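Pinches, Slips and One Proper Scare: Our Gripper Gallery

Updated March 2024

Welcome to the page I have been promising everybody since December! Most galleries of hand-held grippers show you the clean picks, and very nice they look too. I have plenty of those and I'm proud of them, but the jobs that went wrong are the ones I keep going back to, so this page belongs to them. It covers the Stetell pair, meaning the two matching black grippers with the ribbed blue pads, and what we learned when the left one started closing further than it was told to.

A bit of background for new readers. Myung-ja Lim and I run the tabletop tidying work under the name Drallmont. We do it in ordinary rooms with ordinary rubbish: cups, wrappers, packets, whatever is left after somebody has had a snack. I love this stuff. A washed-up metal block is easy. A crisp wrapper that folds up the moment you breathe on it is a real opponent!

The fault, in short

The grippers report how far apart the fingers are, and the Flusus logging box writes that down. After 24 sessions with no trouble at all, the left-hand unit began to disagree with its own log. The log would say the fingers were open by a finger's width when in fact they were nearly touching. We didn't spot it straight away because stiff things hide it. A box or a bottle simply stops the fingers where they are, and you carry on none the wiser.

Soft things gave it away. Myung-ja noticed that a cup she had picked up perfectly gently (she has the lightest touch of anyone I know) had a dent on one side only. She put it down, picked up another, and got the same dent in the same place. I said it was a bad batch of cups. It was not a bad batch of cups, and I have been reminded of this since.

The proper scare came a little later in the same session. I had my thumb near the inner joint while I was turning the gripper round, the spring pulled the bars in, and I got a nip. No blood, no plaster, just a red line and a very loud word. But the log had the fingers standing wide open at that moment, and a log that says "open" when your thumb says "shut" is a safety matter, however small the bruise. We stopped there and then and wrote it up the same evening.

What we found

Hamdia Tsegaye took the unit apart for us. She makes the Seo test jig that we check everything against, and she had it on the bench for 6 days. The fault was a small toothed wheel behind the trigger. It had worked round on its shaft, so every squeeze started from the wrong place. The wheel on the right-hand unit was fine, but she pinned both of them anyway, and she put a dab of paint across each one so that any movement shows up as a broken line. Such a simple idea and I can't tell you how pleased I was with it!

We threw out 9 recordings. That hurt a bit, as a couple had lovely wrapper work in them, but if the finger width is wrong then the recording is teaching the wrong thing.

The pictures

Soft, thin and springy things, the very sort that show up a closing fault. Click through for the large versions.
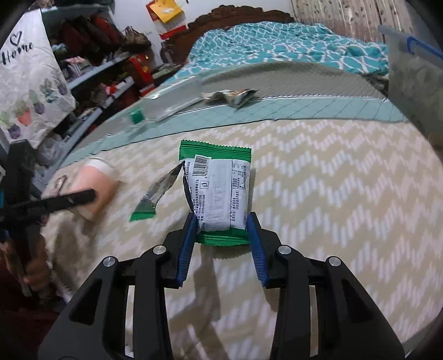

Torn snack packet, with the blue pads at the two lower corners. Packets like this crumple long before they push back, so you get very little warning of an over-squeeze.
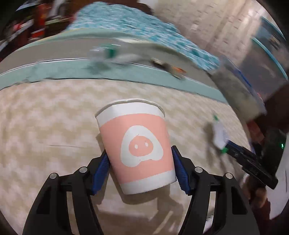
Paper cup with a pink snout on it, everybody's favourite. A pad at each lower side, close to the base, and a second gripper over at the right with a little white and green item.

What we do differently now

Before each session both units go on the Seo jig and get closed on the gauge blocks, 3 times each. If the log and the block don't agree, the unit goes back in its case and we have a cup of tea and do something else. It takes next to no time and I find it oddly satisfying, like setting a watch.

Thumbs stay behind the handle guard when you turn a gripper round. We've put a strip of yellow tape on the handle to mark where your hand should stop. Myung-ja wanted it brighter still and she may get her way.

We also keep a paper cup by the jig and give it a gentle squeeze before starting. It isn't very scientific, but a cup caught the fault before any of our instruments did, so the cup has earned its place.

If you have a Stetell pair of your own, do have a look at that wheel. Hamdia has drawn up a sheet showing where to put the paint mark and which cover to take off first (the lower one, or the spring will end up under your sofa). Write to us through the contact page and I'll send it over. I'd love to hear what you find, and if you've got pictures of your own squashed cups, send those as well!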